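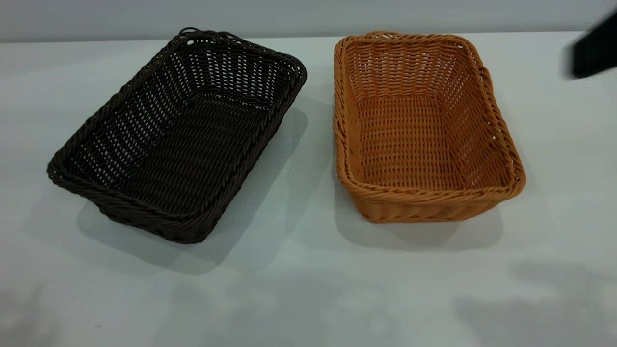

Restoring a single guest from a Kedus backup

Kedus will tell you a backup "completed successfully" as soon as the last block is written. It has not opened the file to check. Treat that message as a receipt for the copy and run a test restore before you delete anything.

Before you start

You need an account with restore rights on the Ullora host and enough free disk space for the full virtual disk, including snapshots. The size shown in the console leaves snapshots out, so look at the folder itself.

1. Sign in to the Kedus console and open Jobs > History.
2. Select the backup you want and click Verify. Wait for the second green mark. The first one only covers the file header.
3. Open port 3642 between the console and the Ullora host.
4. Click Restore to New Location.
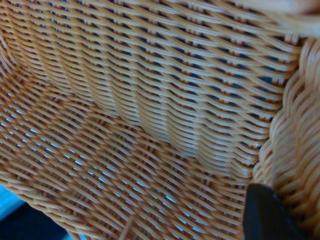 5. Clear the box marked Keep Original Network ID. It is checked by default, and two guests with the same ID will knock each other off the network.
6. Click Start. The progress bar often sits at 8 percent for several minutes. Leave it alone for 15 minutes before you cancel.
7. Start the restored guest with its network adapter disconnected, sign in, and open a few files you know.

Caution: Do not use Quick Restore on a guest that is still running. The vendor notes call this "supported," but the disk is overwritten without a prompt.

Note: If step 2 fails with error 2, the Lindgren storage driver is probably out of date. The Godby update tool claims to fix this by itself. Check the driver version by hand afterward, then run Verify again.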